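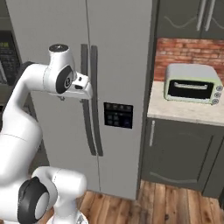 The gripper at the left-hand door in one of our simulated kitchens. The bricks are very good.

Opinion > Work and Machines > Columns

Thirty Ways to Open a Refrigerator

By Darlene Kowalchuk

I open refrigerators for a living. I have opened a great many of them since October and have yet to get anything to eat out of one, as they are made of geometry. I sit in a swivel chair with a controller in my hand, a white robot arm on the screen copies whatever my hand does, and a program writes down the whole performance. Later a learning system reads through the recordings and tries to work out what refrigerator-opening is. My name for this job at family gatherings is "computers."

The company that makes our kitchens is Ondasano. They are proud of their kitchens and they should be. Take the one at the top of this column: charcoal cabinets with a curved line worked into the doors, wood planks in several shades of brown, a cream toaster oven with three knobs, a red brick backsplash that would cost me a month's rent per yard. Somebody gave the brick lighter mortar lines. Somebody put a little green display on the appliance over on the left, which half disappears behind the arm anyway. My own kitchen has a calendar from a tire shop.

The kitchens come in families. You can ask for the same room with different brick, or no brick, or a different counter, or cabinets in a color I would describe as hospital. You press a key and the decorator comes in and does it all over. The idea is that a system which has only ever seen one kitchen will learn that kitchen by heart and fall to pieces when it meets a yellow one. I accept this. I have seen it happen. A policy we trained early on was a little genius with gray refrigerators and treated a white one like a snowbank.

So my complaint isn't with the brick. My complaint is that we've spent all our imagination on the brick, and when it comes to the part where somebody opens the door, we have me.

The last batch we shipped was 2,950 recordings. The write-up that went out with it had a long and loving section on variety. It covered floors. It covered the angle of the light. It had a chart of countertops. On the question of who had moved the arm, it said "expert operators," plural, and I'm glad it was plural, because there were two of us, and I trained the other one. He reaches for a handle exactly the way I do. I know because I stood behind him for a week saying "no, come in from the side."

Think about what that means from the pupil's seat. It gets shown thousands of rooms, every one a little different, and in every one of them a middle-aged woman from the credit union business approaches the left-hand door from the left, at the same height, pauses for a second to line up, closes, and pulls. (I pause because my eyes are bad. The machine has no way to know that. I've watched a trained policy sail up to a handle and stop dead, for exactly as long as I need to squint, and then carry on. I gave a robot my astigmatism.)

If you had a kid learning to drive and you took her out on a different road every day but always with the same uncle, always at nine in the morning, always turning left, you wouldn't say she'd had a broad education. You'd say she'd seen a lot of scenery.

There's a reason it went this way and it has to do with what's cheap. Changing a floor costs a keystroke. Changing a person means finding one, paying her, and putting up with the first two weeks, when she's terrible. And those first two weeks are where I really part ways with the people who sign off on my hours, because I think those are the best recordings we ever make, and we throw them out.

We threw out 594 from the last batch. I know the number well because I was the one who did the throwing. The rule is that a recording counts if the door ends up open and the arm didn't hit anything on the way. Fair enough as a rule. But I had to watch them all, and a good share of them were somebody missing the handle, backing off, having a think, and getting it on the next try. Touched the door on the way in, though, so out it went. I would like to ask whoever wrote the rule how they open a refrigerator with a casserole in one hand. I touch the door. I've used an elbow. I once used my forehead.

What's left after you take out every miss is a library of people who never miss, and a machine raised on that library has no idea what to do when it misses. It'll get a finger on the wrong side of the handle and then go right ahead and pull, with great confidence, on the air. I have watched this with my own coffee in my hand. It's like watching someone finish a handshake after the other guy has left. The system isn't stupid. It was simply never shown anybody having a bad morning.

We had a visit from an outfit called Skudevitz, which sells a product named Fletby, and Fletby takes a small pile of recordings and makes a large pile of them. You hand it thirty good door openings and it slides the refrigerator over a few inches, bends the motion to match, checks in the simulator that the door still opens, and keeps the ones that work. By lunch you have a mountain. The salesman was a nice man and he showed us a graph that went up. I asked him whether it bent the pause too. He said what pause.

I want to be fair to Fletby, because it does a thing I can't. I can't open a refrigerator all night. And there are tasks where the moving is dull and the placing is everything, and for those I'd say go ahead, make your mountain. But if you make a mountain out of thirty of me, it's still me up there. The graph counts recordings. It has no column for how many different minds went into them, and I suspect that if it had one, the line would be flat enough to set a drink on.

The other school of thought, which has a following in our break room, says quit with the pretend kitchens altogether and do it in real ones. I've some sympathy. A pretend door doesn't stick. It has no suction, no kid's magnet holding up a field trip form, no jar of pickles leaning on the inside waiting for its chance. My real refrigerator needs a yank and then an apology. But the outfit across the parking lot, Kwofie, does it all on real hardware, and I've eaten lunch with those people. They spend half the day putting things back. Open the door, record, close the door, pick up the ketchup, tape the handle, wait for the arm to be fixed. I press a key and my kitchen is whole again. When I ram the dispenser panel, and I've rammed it, no one has to fill out a form. That ought to make ours the ideal place to be bad at something. We've built a room where mistakes are free and then written a rule against making them.

So here's what I'd do, if anyone ever put me in charge of more than a controller.

I'd get strangers in. Left-handed people, tall people, impatient people, somebody's grandfather, a teenager who's only there for the gift card. I'd give each of them one afternoon and very little advice, and I'd keep the advice-giver (me) out of the room. One of them is going to hook the handle from below. One of them is going to go for the right-hand door for no reason at all. I'd like to see it. In all my time here I don't believe I have opened the right-hand door more than when the instructions specifically said to, and it's a perfectly good door.

I'd keep the misses as long as the person recovered, and I'd label them honestly, so the people training the thing can use them or leave them out and know which they did. I'd put a line in the write-up saying how many human beings moved the arm and how long they'd been at it, right next to the chart of countertops, in the same size type. If the number is two, print two. It might embarrass someone into making it five.

And I'd pay the operators as if they were teaching, because they are. Right now we're paid by the accepted recording. You can guess what that does to a person's willingness to try something new with her wrist. I found one safe way to open that door in my first month and I have milked it ever since, and I'd be a fool not to. My supervisor calls this consistency and put it in my review.

I brought all this up at a meeting, in shorter form. People were kind about it. Someone wrote "operator diversity??" on the whiteboard and circled it. The following week we got an email saying Ondasano had a new release available, with glass tile and subway tile and four more kinds of brick, and could I please have the first batch done before the end of the month, using the usual approach.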